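Zumora ocupa dos habitaciones al fondo de un patio, y a las cinco de la tarde todavía entra buena luz. Sibel Dursun enseña allí cestería de mimbre desde hace 2 años, en grupos pequeños y sin mucha prisa. Antes trabajaba en una oficina de seguros. «No era infeliz - me dice - pero mis manos estaban aburridas.»

Le pregunto cuál es el error más frecuente de los principiantes. «Tiran demasiado fuerte. El mimbre hay que acompañarlo, y esto se aprende despacio.» El fondo de la cesta es la parte que menos gusta a los alumnos, y ella lo hace repetir a todos. 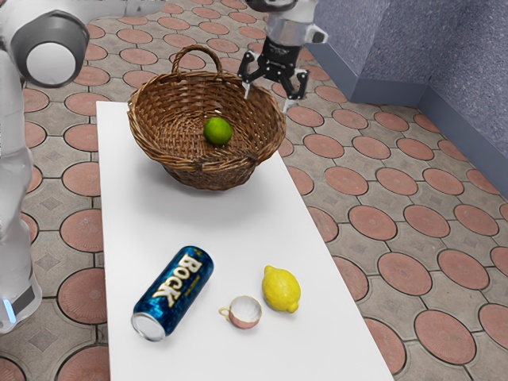
Poul Kirkegaard comenta que él deshizo su primer fondo cuatro veces, y que a la quinta ya no le importaba el resultado y por eso salió recto. Sibel se ríe y no lo contradice.

Hablamos también del dinero. Un curso completo cuesta 100 euros, con el material incluido, y ella reconoce que no vive solamente de esto. En mayo vende en la feria de Bernwood. «La gente compara mi precio con el del supermercado, y yo lo comprendo. Yo también compro en el supermercado.»

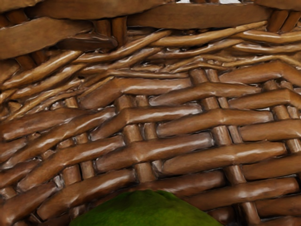

El mimbre lo compra en invierno y lo guarda atado, por longitudes. La noche anterior a la clase pone en agua lo que va a necesitar, y lo que sobra lo deja secar otra vez. «Una vez sí, dos veces ya se rompe», me advierte.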